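Members' Forum > Governance and Rules > Proposed change to the loan period for pattern books

R_Rowlands (Moderator)
Members are advised that the Brurkorero Weavers' and Basketmakers' Guild is reviewing Rule 23 of the lending library rules. At present a member may borrow up to three titles for a period of 40 days. The proposal before us would reduce the period to three weeks and permit one renewal, provided no other member has placed a hold. Comments are invited in this thread and will be tabled in full. Please confine remarks to the rule itself.

Rhiannon Rowlands
Library Convenor

uldis.o
I wish to record my opposition. Many of our members live well out of town and come in once a month. A three-week loan obliges them either to make a second trip or to post the book at their own expense. The Phillips bequest volumes are heavy and the postage on them is considerable. The existing period was set with country members in mind and I see no evidence that circumstances have altered.

Uldis Ozoliņš

mcabrera
With respect to the previous speaker, the evidence is in the holds register. I waited from summer until June for the willow borders manual, which passed through three borrowers in that time and was returned late by two of them. A shorter period with a renewal would serve country members perfectly well where there is no queue. Where there is a queue, the person waiting has some claim to be considered.

uldis.o
Late return is a matter for enforcement of the present rule. Shortening the period will only increase the number of late returns.

JYap
Could the Convenor clarify whether renewals may be made by telephone? The Notovus catalogue allows it online, but several members do not use the catalogue and have said so at successive meetings.

R_Rowlands (Moderator)
Renewals would be accepted by telephone, by email or through Notovus. The draft wording will be amended to say so.

u_boiko
I support the proposal in part. I would ask that reference works on dyeing be exempted. A dye project cannot reasonably be completed in three weeks, particularly in winter when drying times are longer. I would also ask that the fine be reviewed at the same time, as the present amount does not cover the cost of the reminder letter.

mcabrera
Seconded as to the dye books. I do not support any increase in fines. We lost members the last time it was tried.

uldis.o
I am in agreement with Ms Cabrera on the fines, if on little else.

R_Rowlands (Moderator)
The notice as it will appear in the newsletter is reproduced for members' information. Corrections of fact should reach me before it goes to the printer.

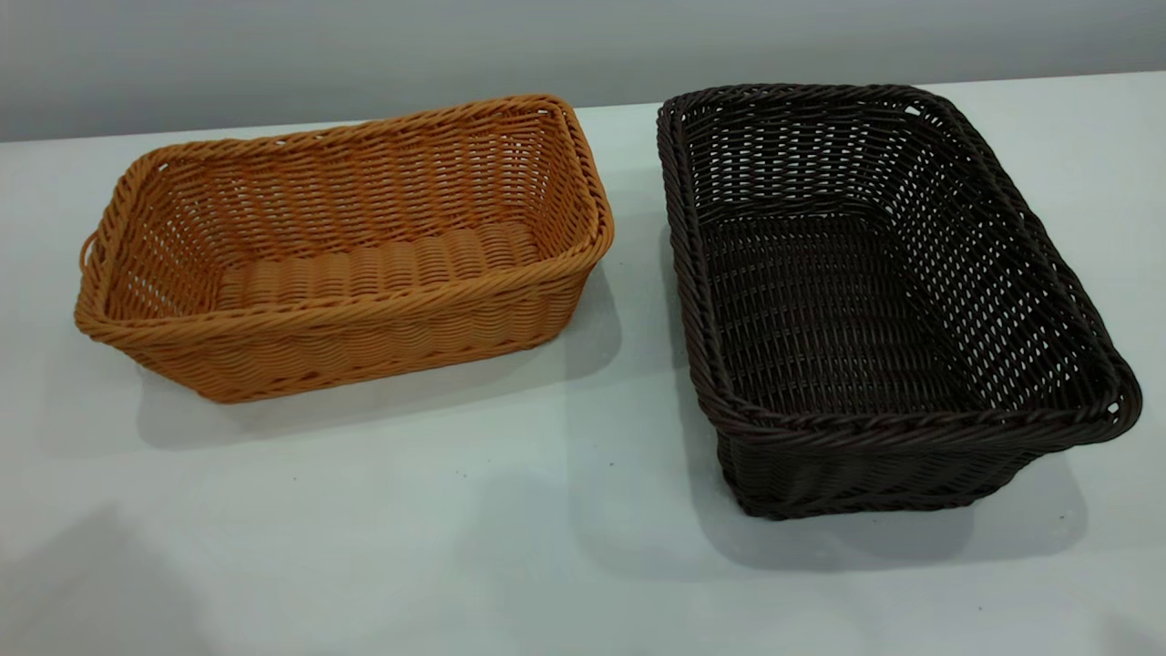
BRURKORERO, July 18, 2022

The Guild gives notice of a proposed amendment to Rule 23 (Loans). The standard loan period would become three weeks, renewable once where no hold exists. Works on dyeing would remain subject to the present period of 40 days. No change to fines is proposed. Written submissions should not exceed 500 words and may be left at the library desk or lodged through the members' forum. Members wishing to speak to the amendment at the general meeting should advise the Library Convenor beforehand.

JYap
The notice omits any mention of telephone renewals.

R_Rowlands (Moderator)
Noted, and it will be added.

u_boiko
I thank the Convenor for including the exemption. Does it extend to the Eso colour charts, which are shelved with the dye books but catalogued as periodicals?

R_Rowlands (Moderator)
Periodicals are governed by Rule 3 and are not for loan. The charts may be consulted in the reading room.

uldis.o
I maintain my objection and will make a written submission on behalf of the country members.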